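Group 4 - Shared Workroom Project, report (second part)
Diễm Bạch, Bảo Lương, Ngân Giáp
Supervisor: Kadri Toom

## What we set out to do

Look at one busy room and say what gets in the way of people using it. We picked the ground floor at Flondbridge, the tall one with the balconies. Floor clutter mostly, cables, chairs, bottles. Not the lighting, the other group has that.

## Method

2 visits, both in March, 30 minutes each. Bảo sketched the floor plan, Ngân talked to people, Diễm did the notes. Huệ Lã let us in and showed us where the outlets are. We asked 18 people the same 3 questions (where do you sit, what do you move first, what do you trip on).

## What we found

- Cables came up most. People plug in wherever they are and the slack stays on the floor.
- Chairs migrate. Rolling ones end up by the machines, the others get left along the walkway.
- Bags and jackets go on chair backs becuase there are no hooks. So a chair looks taken when it isn't.
- Water bottles on the floor. No small tables near the standing spots.
- The glass doors are the nicest part of the room, everyone said so. Also the route everyone wants to walk.
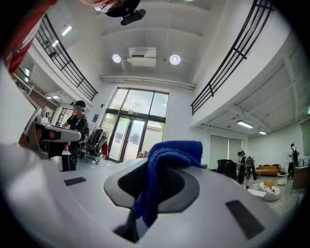
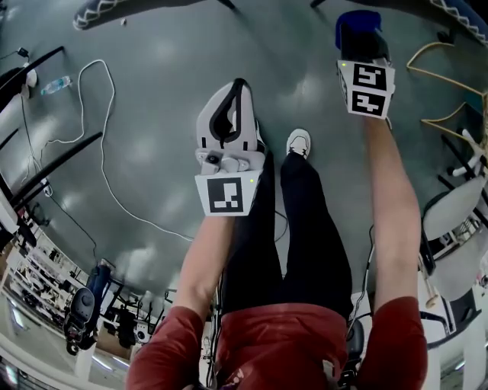 ## Suggestions

Hooks on the wall first, cheapest. Then a cable channel along the left side, Bảo priced one from Prikia but we still need the real length. One narrow shelf for bottles and phones. Keep a clear strip to the glass doors, tape on the floor is enough to try it.

Ngân wants the rolling chairs to have a parking spot. Diễm thinks people will ignore it. Not settled.

## Still to do

- floor plan is missing the upstairs railing side
- retype the answers from the second visit, handwriting is bad
- ask Kadri if the suggestions need a cost table or if a paragraph is ok
- measure the walkway agian, our two numbers dont match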